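We use cookies to keep this site running and to remember which pages you've visited. Accept | Manage preferences

Toy Bins, Odds and Ends, and the Small Stuff: Your Questions

I get a lot of the same emails, especially in February when everybody is stuck inside and suddenly notices the floor. So I've pulled the most common ones together here and I'll keep adding to it. If yours isn't covered, leave it in the comments (I do read them, just slowly).

Do I really need to dump everything out first?

No! I know all the books say to. I did it once in our Brindcombe apartment and we ate dinner standing up for two nights. These days I bring one small batch to a table, put an empty bin next to it, and stop when the batch is done. Five toys is a perfectly good batch. If you finish and feel like doing another, great, and if you don't, you still have a clear table.

What size bin should I get?

Smaller than you think. I bought a set of six giant tubs from Kedalico years ago and every one of them turned into a soup — you'd reach in for a foam block and come up with a sock. An open bin that a kid can see into from above is what works at our house. Save the big lidded boxes for things you only want out once in a while, like train track or the dress-up clothes.

Round or square?

Square for toys. Round containers are lovely for crayons, paintbrushes and anything tall and skinny, but they waste a shelf. I keep exactly one and it has a lid, so I can throw the ugly stuff in there when my mother-in-law visits.

How do you sort play food?

Loosely. I used to have fruit, bread, vegetables and "meals" all separate, and it lasted until lunch. Now the play food goes in with the foam blocks, and the toy plates are their own stack. My friend Tyyne Honkanen ran a playroom in Stullham for years and she leaves one plate out with one piece of food on it when she tidies, so the kids have somewhere to start the next day. I stole that and I'm not giving it back. Bananas seem to be the big favorite, don't ask me why.

What does a half-sorted table look like? Mine always looks worse than when I started.

Mine too! A few blocks, a bit of pretend food, a panda, and a bin to put them in is plenty to have going at one time.
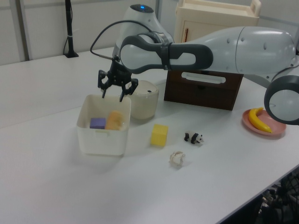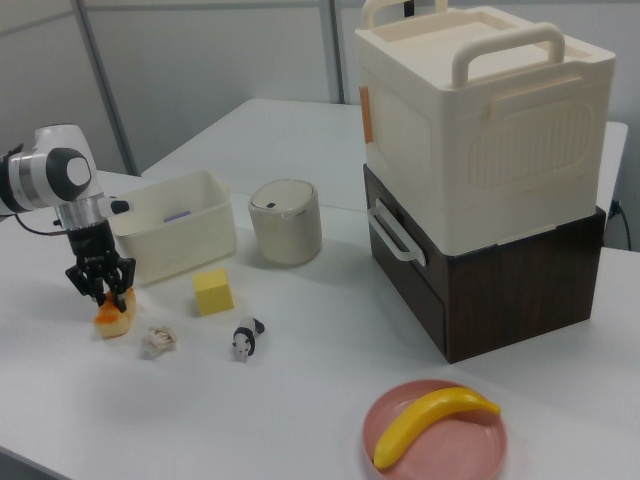
Small-batch sorting: the banana has its pink plate, and the yellow cube and the panda are still out on the table.

What about animals? They don't fit any category.

They get the last spot in the bin, on top, because they're what gets asked for first. We had 49 plastic animals at one point (my son Kalevi counted them for a school thing and then wouldn't let me donate a single one). We're down to 20 and no tears so far. If you've got a matching set, keep it together in something small. If it's one lonely panda or a cow with a chewed ear, just let it live with the blocks.

How do I clean foam blocks?

Dish soap, lukewarm water, a soft cloth. Squeeze them, don't wring them. Stand them on a towel overnight and flip them in the morning. I put a batch away damp once and the whole bin smelled like a pond, so please give them the extra night. Don't put them in the dryer. Ask me how I know.

Can I stack boxes on top of a drawer unit?

I do. Heavy thing on the bottom, and put whatever you use every day in the drawer so you never have to lift the top box to get to it. If you've got climbers, keep the stack to two high and push it against a wall.

Labels, yes or no?

Yes on anything you can't see into. No on open bins, they're a waste of tape. For kids who don't read yet, draw the thing. My drawing of a dinosaur has been mistaken for a shoe, and everything still ends up in the right box.

How long does the whole job take?

My last full round took 36 minutes with the radio on, and that included finding a missing puzzle piece and then doing the puzzle. The first time will be longer — spread it over a week and don't feel bad.

Where did you get your shelf?

It's a secondhand Partanen, the low kind with three bays. I've never seen another one since, sorry! Any low shelf will do if your bins slide in without scraping.

My partner puts everything back in the wrong place. Help?

I'm going to leave that one to the comments.

Last name on Kalevi is Hirvonen, by the way, same as his dad, for the two of you who wrote in asking whether we're related to the Hirvonens at the hardware store. We are not.

20 comments | 36 shares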